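Larlow left arm dropouts: questions we keep getting

Last updated Monday, August 10, 2020. Maintained by Forough Zamani and Armindo Serrano.

What is the fault?

The left gripper on the Larlow stops answering in the middle of a task. The arm keeps its position, the fingers stay wherever they were, and the log fills up with timeout lines. After a restart it works again, sometimes for days. We have 333 timeouts in the log since June, nearly all of them from the left side.

Josmont says this was fixed in the last update. Was it?

We don't think so. The update made the controller wait 400 milliseconds before it reports a timeout, up from 2. That makes the log shorter. Whether it makes the gripper more reliable is a different matter, and we have asked Josmont for test results twice. What we got was a release note.

Could it be the cable?

That is Armindo's bet. Banafsheh Mirzaei swapped the left cable in June and we had a quiet week, which everyone got excited about. Then it came back. A quiet week doesn't prove much with a fault that can hide for days, and the new cable came out of the same box as the old one.

Could it be overheating?

Someone suggests this every time. We logged the temperature and saw no link with the dropouts. If you have numbers that say otherwise, send them. "It felt warm" won't get a reply.

Does it drop things when it fails?

Usually it holds. Twice it has let go on restart, because the startup routine opens the fingers before it checks for a load. We consider that the more serious problem and have filed it separately. Please don't merge the two tickets again.

Is it safe to reach in and free something?

Press the stop button first, every time. A frozen arm is still a powered arm. Hae-won Ban had her sleeve caught when a stalled gripper came back by itself, with no restart and no warning. She was fine. The incident form calls it "unexpected recovery," a kind way of putting it.

The light on the gripper is green. Doesn't that mean it's OK?

It means the gripper has power. We have watched it stay green through a complete dropout. Don't use it to decide anything, whatever the quick start card says.

Which task should I use to reproduce it?

Cloth out of the basket, basket on the floor. The arm has to reach low and forward, and that is where we see the most trouble.
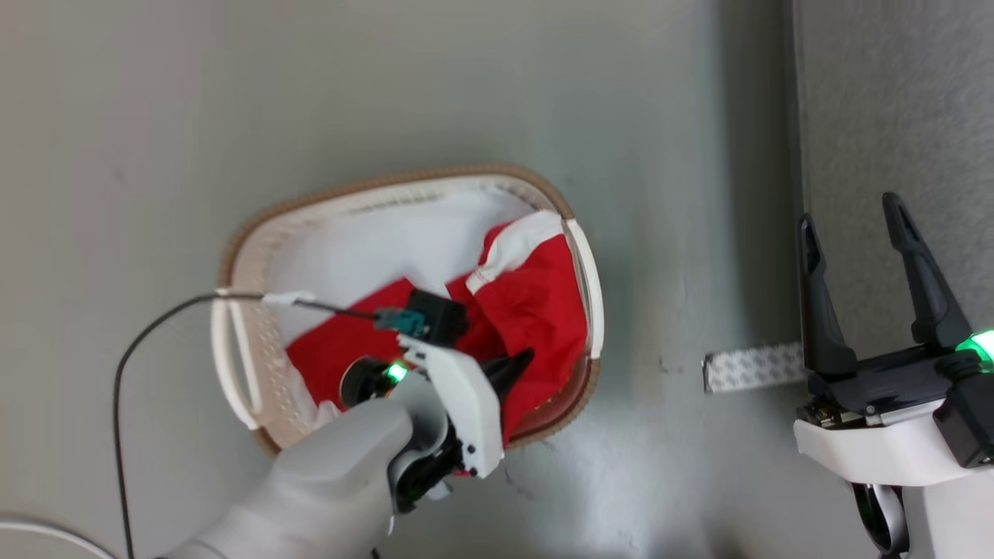
Run it at normal speed with both arms on, and write down the position of the left arm when it stops. Please leave the cable clips where they are. Two people have "tidied" them between runs and we had to throw out the results.

Will the Lustix adapter solve it?

The sales page says it ends connection loss for good. It costs $1190 and we couldn't find a single test behind the claim. Forough Ghorbani has asked for a loaner. Until it arrives, our answer is no.

Can I go on using the robot?

Yes, with one person at the stop button and nothing breakable in the grippers. Overnight runs are off until further notice.

Where do I send logs?

To the Larlow fault folder, raw and uncut, with the software version in the file name.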